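Print this page | E-mail this page

Open day at Zosari: what is the panel between the two arms for?

Posted by tilebreaker in July

Last month I went with my daughter to the open day of Zosari, in the Plollwood building. There were more than 80 visitors, so we stood at the back and did not hear much. On the screen they showed a simulated room with two black robot arms at one table, and an upright panel between them.

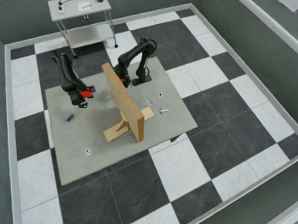

The two arms, one on each side of the panel.

My daughter asked me why somebody would put a wall in the middle of a table when the arms must work together. I had no good answer for her. Does anybody know what the exercise is? And is it worth it to go again with a child of nine years?

graywhistle

I was in the group at 18:00 and could ask the guide. He explained that the panel is an obstacle. One arm has to bring a part to the other side, and the other has to take it, without touching the board – so they must meet over the top or at the end. They repeat it 480 times in the simulation before they try with real arms. I hope I remember this number well.

If you look from another angle, you understand better how much the panel hides. Of the second arm only a small portion comes out past the edge. 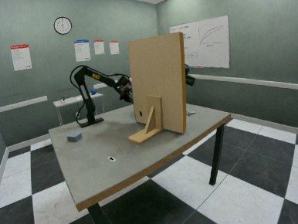 Krishnan_fan

No idea about the panel. The parking was terrible.

mossledger

I do not fully agree with graywhistle. At the Brultance demonstration they had a similar board, and there it was a test for the cameras, to see what the program does when it can not see one arm. Maybe Zosari uses it for both, I can not say for sure.

For the child: yes, go, but take the first tour in the morning. Ours had 57 persons and the small ones saw only backs. Ask at the desk if she may stand in front. They were very kind about it with my son.

Related items
Is the Brultance demonstration free for families?
Bus or car to Plollwood?
How long is the Zosari tour?
Simulated robots and real robots: what is the difference?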